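Winerent Chore Unit - monthly rental
Supplied by Pranotwood / Titport depot

Rental only, no sales. Min term 3 months. Read the whole page before you call pls, most of the calls we get are covered here.

What it is
Mobile base, padded arm, hand with rubber or metal fingertips. Picks things up, moves them, puts them down. Slow. Faster than last year's unit, still slow.

Can it do chores yet?
Some. Depends on the chore.
Bagged goods, pouches, packets: mostly yes. Best thing it does.
Boxes on a shelf: yes if there's a gap either side.
Towels: picks up yes, folding no. Well, it folds. You wouldn't like it.
Dishes: plastic only.
Shop restock: after hours, one aisle at a time, somebody in the building.
Stairs: no.
Pets: keep them out of the room.

Floors
Carpet tile, vinyl, sealed concrete all fine. Thick rugs no. Tell us at booking wich floor you have, changes the wheels we send. 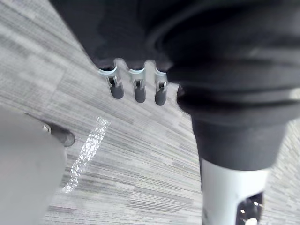 Fingers above carpet tile in the first, a printed package in the grip in the second.
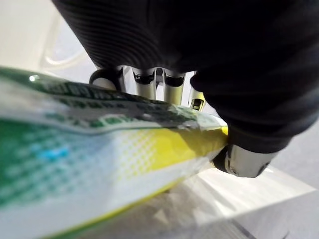
Gough, who's had one in a back stockroom since January, wrote in to say the pouches are fine but the page should be blunter on time. Restocking one bay took 18 minutes against 3 by hand, and it only pays if you let it run when the shop is shut. Would rent again, wouldn't let a worker go over it. Also wants a quieter base.

Fair. Base noise is being looked at.

Grip notes
Slick plastic needs the metal tips. Rubber tips for glass and anything painted. Swap takes a minute, key is taped inside the lid. Don't run mixed tips unless we set it up for you.
Cover wipes down, damp cloth. Do not machine wash teh cover.

Terms
Deposit 1,000, back within 10 working days of return.
Delivery and first set-up included inside the Titport area, quoted outside it.
Training on the day, one person minimum, two is better.
Spare tips in the case. Lost tips charged.

Availability
Next units out of Pranotwood end of the month. Wait list open. Phones from 10 am, email any time, put floor type and doorway width in the subject line.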